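Clerkstead, December

**Kudo planning software enters second stage of testing at Bestdale**

Rotton has released an updated version of Kudo, its task planning and control software for robot arms, to the test cell at its Bestdale site. The update changes how the software plans the handling of expansion cards in desktop computers, and it is the first version to use a single motion library for every station in the cell.

In earlier versions, each card type required its own script. An engineer entered the grip points, the approach angle and the order of moves by hand, and a small change in the position of the case could make the script unusable. Kudo now builds the sequence from three inputs: a model of the part, a model of the fixture and the current estimate of where the case is lying. The estimate is refreshed before each approach and again before the fingers close.

The perception module reads both fixed and wrist-level camera views. The fixed views are used to locate the case and the parts fixture on the table. The wrist views are used for the last stretch of the approach, where the fingers and the card may hide the slot from above.

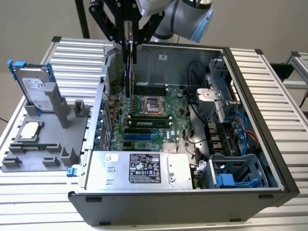
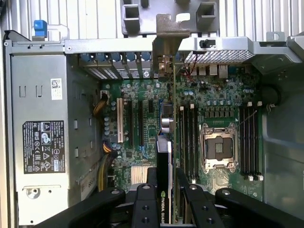

The gripper fingers on either side of an NVIDIA Quadro card, with the CPU socket open to the right.

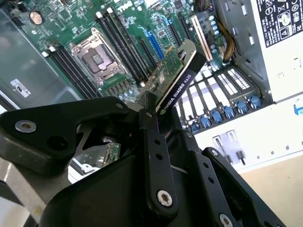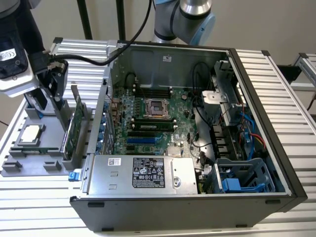 *Page last changed: Friday, 13:40*

The main change in the planner concerns tilt. A low-profile card with a metal bracket cannot always follow a straight vertical path, as the bracket must clear the rear wall of the case. The planner now treats the bracket and the board edge as two separate bodies and searches for a path that keeps both clear of nearby parts. If no path is found, the arm holds its position and the operator is asked to confirm a new case position - the software does not retry without instruction.

Force limits have also been moved out of the individual scripts and into one shared settings file. Operators can review the limits before a run, and any change is recorded in the run log together with the software version. Logs from the previous version can still be opened, but they cannot be replayed in the new planner.

The Bestdale test plan consists of 100 planned sequences on the cell and 975 in simulation. The simulated sequences vary the position of the case, the type of card and the starting position of the arm. Results from the two sets will be reported separately. A sequence that is stopped by an operator will be counted as incomplete, whatever the reason for the stop.

The release also includes a revised viewer for planned paths. The viewer shows the path of the gripper and the path of the held part in different colors, and it allows a sequence to be stepped through one waypoint at a time. Staff in Clerkstead, where the planning code is maintained, will use the viewer to review incomplete sequences with the Bestdale team.

The following items are not covered by this release:

- seating of processors and closing of the socket frame
- routing or connection of power and data cables
- cases standing upright

Processor handling is scheduled for a later version. Sites that use the earlier scripts may continue to do so during the test period, but new card types will be added only to the current version. Requests for access to the viewer should be sent to the Kudo release desk in Clerkstead and should state the software version now installed at the site.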